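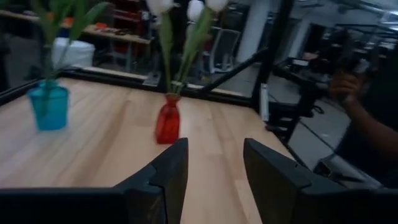 A blue vase and a red one on the table

Workshop Tips: Basing and Mending an Old Army
Posted by Nadja Kuster, January 2022

A good many of you wrote after the last page to ask how I go about rescuing second-hand figures, and I have been meaning to sit down and answer properly ever since. My own lesson came with a box of 200 Napoleonic infantry I bought from a member of the Prindow club, all in metal, all painted by somebody with more patience than I have, and nearly all of them coming off their cardboard bases. I had them on the shelf by April, and most of what follows I learned on that lot (some of it twice, I'm afraid).

Getting figures off old bases

Cardboard bases put together with white glue will usually let go if you stand them in a saucer of lukewarm water, just deep enough to cover the card. Leave them for an hour and then try one at the corner with your thumbnail. If it slides, lovely, carry on down the row. If it doesn't, give it another hour and go and do something else, and please don't twist the figure by the ankles, which are the thinnest part of a metal soldier and the part you will be repairing next if you lose your temper.

Superglue is another matter. Put the whole thing in a freezer bag and into the freezer overnight, then slip an old butter knife under the foot while it is still good and cold. A sharp little crack is what you are listening for. I keep a knife just for this, with red thread around the handle so it never goes back in the kitchen drawer.

Bent muskets and missing bayonets

Soft metal will forgive you about one proper bend, so make it a slow one. Hold the musket close to the hand with flat-nosed pliers, with a scrap of leather in the jaws, and ease the far end straight with your fingers. For a missing bayonet I cut a snip of brass wire, flatten the tip with a small hammer, and glue it on a touch longer than it should be. You can always file it down afterward — you can't file it up. 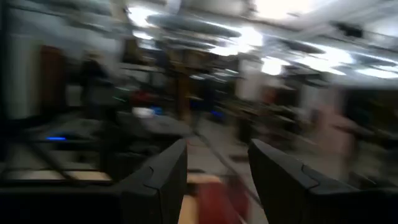
Repainting a coat or a crossbelt goes far better when the figure is held firmly and your fingers are nowhere near it. I used corks for years, and they do tip over at the worst moments, usually with a wet grenadier on top. Scraps of timber are much steadier, and an offcut something like the pale, wood-colored block that seems to rest on the gray floor in the photo is the sort of thing I mean. Sand the top lightly, press on a bit of poster putty, and push the figure's feet well down into it. For a whole company I run a strip of double-sided tape along a longer piece and set them out in a row, 11 to a stick, with room for the brush to get between the elbows. Do all the coats, then all the belts, then all the faces, and have a cup of tea between each.

Making the new bases match

Cut your new bases from thin plywood or thick card and paint the edges before anything goes on top. My ground mix is two spoonfuls of fine sand to one of sieved garden soil, baked dry in an old tin and kept in a jar with the lid on tight. Spread white glue with a worn-out brush, right up to the feet but not over the shoes, press the base into a tray of the mix, and tap off the extra. It wants a full night to dry. Then comes a wash of thin brown paint, and a light drybrush of cream when that is done.

Mix more brown than you think you'll need and label the jar. I ran out halfway through the Mösli battalion, as I call the ones with the green plumes, and the rear ranks have been standing on slightly different soil ever since.

Putting them away

Line a shallow box with magnetic sheet, glue a steel washer under each base, and keep the box flat on a shelf away from the radiator. If your box has a lid, check the height against your tallest flag before you close it.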